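Notes for the Dunstan film society talk, August session. Slides are thin this time, so most of this gets said aloud. Aim for 40 minutes and leave the rest for discussion.

# Watching *Brivodton* twice

## Opening (keep short)

- Thank Sidra Mughal for the programme notes and for chasing the print.
- Ask who saw it the first time we ran it. Don't ask who liked it.
- Running time is 94 minutes. It feels longer, and I'll say why.

I reviewed *Brivodton* for the newsletter when it came out and gave it a fairly poor notice. I've watched it again for tonight. My opinion has moved on two things and stayed put on the rest, so this talk is partly a correction.

For anyone who missed it: Elsie Ellery wrote and directed. A retired ferry engineer goes back to the town of Brivodton to sell his late sister's house, finds a tenant still living in it, and puts off telling her it's for sale. That is the whole plot until the last quarter hour, when the buyer turns up.

## What I got wrong

**The tenant.** I called her underwritten. She has very few lines, that's true, but on a second viewing you can follow her through what she does with the house. She starts locking the laundry door. She moves her car from the driveway to the street. By the time he finally gets around to the conversation, she's known for weeks. I missed all of that because I was waiting for her to say something.

(Play clip 1, the driveway. No sound needed.)

**The colour.** I wrote that the film was grey. It isn't. The first half is mostly brown and green, and the grey comes in after the estate agent's visit. I must have remembered the second half and applied it to everything.

## What I still think

The dialogue between the two brothers-in-law doesn't work. Every line tells us something the other man already knows. "You were always her favourite, even after the business with the boat." People who were both there for the business with the boat don't refer to it like that. Ellery's earlier picture, *Sorach*, had the same trouble in its hospital chapters, and there she had the excuse of a first script.

The pacing is also a real problem. By my count the finished film has 246 shots, which is low, and a low count is fine if the shots are doing something. Too many of these are the house from the road. I counted for this talk only, and I wouldn't stake much on being exact.

Compare *Lerkora*, which some of you saw with us last winter. It's nearly as slow and has a similar set-up (house, inheritance, unwelcome visitor), but each long shot in it changes what you know. Someone comes out of a door you thought was locked. In *Brivodton* the long shots mainly confirm that it's raining.

(Pause here. If anyone wants to defend the rain, let them.)

## The kitchen scene

This is the best thing in the film and I want to spend ten minutes on it.

Set-up: he's come in to fix the tap. She's at the table doing the bills. He still hasn't told her. They talk about the tap.

Points to draw out while it plays:

- The camera stays at bench height. We're lower than he is and level with her.
- He keeps handling her things. Salt, a biscuit tin, the spare keys.
- She puts the keys back where they were. He doesn't notice. We do.
- No music until he leaves, and then only a few bars.

(Play clip 2 in full. Don't talk over it.)

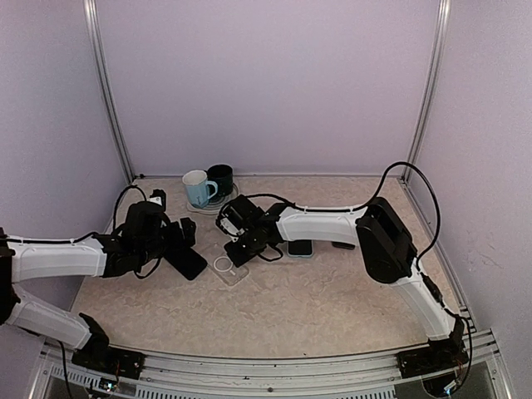

Blocking is the reason the kitchen scene holds. Ellery seats one actor low on the left and brings the other in from the right, and she leaves them there for most of the scene, so that everything between them happens over the middle of the table. It's a very old arrangement. You get the same pull from two robot arms coming in from opposite lower corners and bending inward until the grippers face each other, with a few household objects scattered on the floor of the enclosure. Your eye goes to the space in the centre and waits there. In the film that space has the keys in it, and she's careful not to cut in close until the tenant picks them up.

## The ending

Say clearly that I'm going to discuss the ending.

The buyer is played much too broadly. He's the only person in the film who smiles, and he arrives with a tape measure. We'd have understood without it. The final exchange on the verandah is better, mostly because the engineer fails to apologise and she doesn't help him. Then there's a second ending on the ferry, which I'd cut entirely.

Possible objection: the ferry shot rhymes with the opening. Yes, but the opening wasn't strong enough to need it.

## Questions to throw to the room

1. When does the tenant know?
2. Would the film work from her side from the start?
3. Is *Sorach* better? (I say no, by a small margin.)

## Housekeeping

The hall holds up to 200 but the back rows can't see subtitles, so ask people to move forward before the clips. Sidra has the sign-up sheet for next month. Cups go back to the kitchen, rinsed.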